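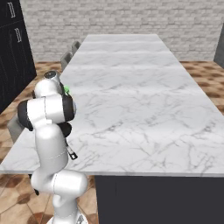

Stisik Kitchen Pack

Simulated demonstrations for arm-and-gripper learning
Last updated November 2024

I'm Tuva Wallin and I make Stisik more or less on my own, so if you write in with a question, I'm the one who answers it (usually the same evening, sometimes with a cup of tea going cold next to me).

Stisik Kitchen is a set of ready-made kitchens and recorded demonstrations for people training a manipulation policy. You get 60 room layouts, 866 demonstrations and the scripts to make more of your own. I started it in May after spending far too long rebuilding the same island and cabinets for every new experiment, and I figured other people were doing the same thing!

What's in a demonstration

Each one is a single short task, like picking up a small object at a counter or setting it down somewhere else. We save joint positions, gripper state, object poses and the rendered view at every step, plus a one-line instruction in plain English. Failed tries are in there too, in their own folder and marked as failures. I went back and forth on that, but a couple of early users begged me to keep them, and now I use them all the time myself.

The rooms

Marble, brick, tile, dark cabinets, pale cabinets, chairs pushed in close where the arm has to mind its elbow. You can swap any surface from the settings file, and there are 118 materials to pick from. My favorite is still the white marble with the gray veins, although it does make pale objects harder to pick out. Start with something bright if you're new to this.

Recording your own

Plug in a gamepad or a 3D mouse, choose a room, hit record. Press the back button to throw a try away (you will use this a lot the first day). The Likness add-on replays a finished demonstration with the object moved a little each time and keeps only the runs that end in a good grasp, so one careful recording can go a long way. It comes with the full license.

Which license do I need?

Arar is the small one: 5 rooms, all the recording tools, no Likness. It's fine for a class or for finding out if you even like working this way.

Tkachenko is the full pack, with every room and every demonstration. One license covers one lab or team, and updates are free for as long as I keep making them.

Good to know

It runs on Linux and Windows. A Mac version is on my list but please don't buy it hoping for that one soon. You'll want a decent graphics card for the rendered views, though you can turn them off and record just the motion on a plain laptop.

Downloads are big, so the installer lets you grab rooms one at a time. If one gets stuck, close it and open it again and it'll pick up where it stopped.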